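**Puzzle swap fills the Collado Street hall**

I only went in on Sunday to return a jigsaw, and I came out two hours later with a bag of other people's puzzles and a very sore back. So that's my report on the November swap, more or less, but my editor wants a bit more than that, so here goes.

The swap has been running out of the old Zelter shoe store for a while now (you can still see where the foot-measuring bench was bolted down). You bring in games and puzzles your household has outgrown, you get a paper ticket for each one, and you trade the tickets for something else. Grown-up jigsaws are along the back wall. Anything for kids under six goes on the long tables by the window, and that's where I got stuck.

Archana Pandey runs the kids' side and she has one firm rule, that every set gets put together once before it goes out. All of it, every piece! She told me they took in 121 sets this time and that the little-kid ones are the slowest to check, which surprised me. I figured a counting puzzle would take a minute. Then she sat me down in front of a tray of them.

If you've had a preschooler in the house you know the kind: a number on one tile, a picture on the next, and the wavy edges only fit together if you've matched the right amount. Two goes with two popsicles, three goes with three pencils, and so on. It's a lovely idea, and a kid can work out they've got it wrong without anybody leaning over to tell them.

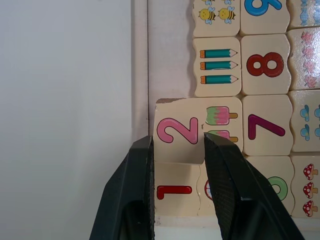
*The pink 2 and its popsicles, with the teal pencils next door. A well-used set, going by the chipped edge on the 2.*

I asked Archana whether wear like that knocks a set out of the swap. It doesn't. A chip along the edge is fine with her, and so is a bit of crayon. What she won't put out is a set with a number missing, which is fair enough, as a child who has just learned to count will notice there's no 4 before you've gotten your coat off. Sets with gaps go in a box marked PARTS, and every so often two half-sets of the same puzzle turn up and make a whole one. She had 9 of those rescued sets on the table on Sunday and was extremely pleased about it.

The other thing I learned is that you should turn all the tiles the same way up before you start. I didn't, and I spent ages squinting at sideways numbers like I'd never seen one before. A boy in a dinosaur sweatshirt came over, watched me for a while, and told me I was doing it slow. He was right.

By the time I left, the line for tickets was out past the bike rack and the floor puzzles were pretty much gone. The big wooden train from Bilach Road preschool went in the first ten minutes, to a grandmother who had clearly been planning it for weeks. There were still plenty of alphabet sets and memory games left, plus a whole shelf of jigsaws with lighthouses on them, if that's your thing (it's mine, I took two).

A few practical bits. The next swap is on the second Sunday of next month, doors at ten. Please put a rubber band around the box, because lids come off in the car and then you're crawling around under the seats. Write the number of pieces on a scrap of paper inside if you know it. There's a limit of 40 tickets per household, which sounds silly until you see what some people carry in. Tickets don't expire, and Archana says she still has folks turning up with last winter's.

If you've got stray number or picture tiles rattling around in a kitchen drawer, bring those too. She's after a 7 at the moment, and a tile with five of anything.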